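Print this article | E-mail this article

4. Evaluation of the Coveck Simulation Package

4.1 Scope and terms of the review

The Coveck package is sold as a complete simulation service for groups that train and test household robots. A license covers the room generator, a library of furniture and small objects, a two-arm robot model with two-finger grippers, and a set of virtual cameras that may be fixed to the robot at points chosen by the user. The vendor supplied a review license at no charge and had no part in the selection of tests or in the writing of this section. All work was carried out at the Plorndale laboratory on a single workstation with the default settings, except where noted.

The review addresses three questions. The first is whether the generated rooms differ enough from one another to be of use in training. The second is whether the cameras supply views that a control policy could reasonably be asked to act on. The third is whether the package can be operated by staff who did not write it. Questions of price are left to the purchasing office and are not discussed.

4.2 Room generation

A total of 578 rooms were requested from the generator, with 40 held back for inspection by hand. The user supplies a seed and a short settings file; walls, floors, doors, windows and loose items are then placed without further input. Surface finishes are drawn separately from room layout, so that a bright orange floor may stand next to a dark green patterned one, and a tiled wall may share a room with a wall in dark gray grain. Reviewers with a background in interior modeling objected to these pairings. For training purposes the objection carries little weight, as a policy exposed to unlikely finishes has less opportunity to depend on any one of them.

Loose items are handled in the same manner. Luggage, folded and crumpled cloth, boxes and framed pictures are placed at floor or wall level according to simple rules of contact and clearance. Inspection by hand found the contact rules to be sound in most rooms. Thin items and soft items were the usual source of trouble, and the vendor has acknowledged this in its release notes for May.

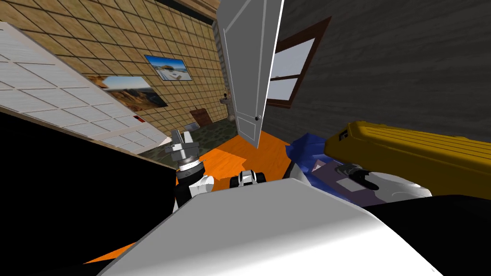 4.3 Camera placement and field of view

The package allows cameras to be attached to the body of the robot or to either arm. Placement is specified in the robot description file, and the resulting views are rendered together with the joint states at each time step. No correction is applied for the tilt of the camera. A body camera may therefore return a view in which walls and floor run at a steep diagonal and in which the robot's own shell hides a large part of the room. The manual does not mention this, and new users should expect to spend time on it.

Views directed along the gripper were judged to be the most useful of those tested. Both fingers remain in sight, and the gap between them can be read against the floor (Figure 3). The body of the gripper takes up the lower part of the image in such views. This cost is accepted in most comparable products, including Prollport, where the camera offset is fixed and cannot be changed by the user.

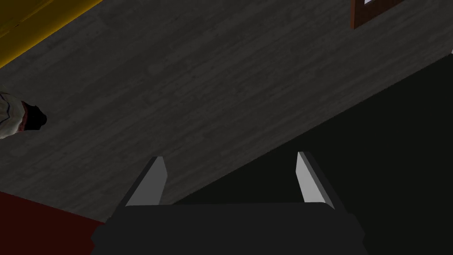 Figure 3. Simulated view along the two-finger gripper, fingers open, over gray floorboards.

Two remarks on rendering are in order. Large dark regions with no surface detail occur in a number of gripper views, and it was not always possible to decide from a single image whether such a region was a shadow or the side of a black object. The depth channel settles the matter where it is enabled — it is turned off by default. Objects near the border of the image are often only partly in view, and the labeling tool assigns them a class regardless of how little of them can be seen. A lower limit on visible area can be set in the export menu and is recommended.

4.4 Surface detail and floor boundaries

Floor boundaries were examined closely because mobile bases tend to be tested at thresholds. The generator places a strip of trim where two floor types meet and gives each floor its own tile size and grout color. At close range the tiles keep their mottled texture without visible blurring, and the lines of grout remain thin and continuous. In the view reproduced as Figure 4, a narrow black gap can be seen between the trim and the yellow-brown tiles. Users who derive floor masks from color alone should check how such gaps are classified.
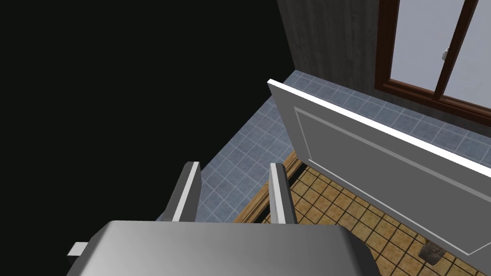
Figure 4. Gripper view with blue-gray and yellow-brown tiled floors separated by a wooden strip.

4.5 Operation and support

Installation required 14 steps, of which three were absent from the printed guide. Kwan-ho Shek of the Plorndale laboratory prepared a corrected list, and it has since been passed to the vendor. Once installed, the package ran batches of 2000 steps per room without operator attention. Support requests were answered in writing and in adequate detail. Export to the Bayram log format worked as stated, though camera names longer than the permitted length were shortened without warning.

Staff with no prior exposure to the package were able to generate and export a room after one supervised session. Changes to camera placement took longer to learn — the description file must be edited by hand, and errors in it are reported only when rendering begins. A graphical editor is listed among planned additions and was not available for review.

The package is recommended for perception work and for early testing of arm control, subject to the camera settings described in Section 4.3. Its suitability for contact-heavy tasks was not established and is taken up in Section 5.

Print this article | E-mail this article

Related items
Bayram Log Format: Notes for New Users
Fixed Camera Offsets in Prollport: A Short Report
Floor Masks and Threshold Crossing in Simulated Homes
Plorndale Laboratory: Guide to Software Reviews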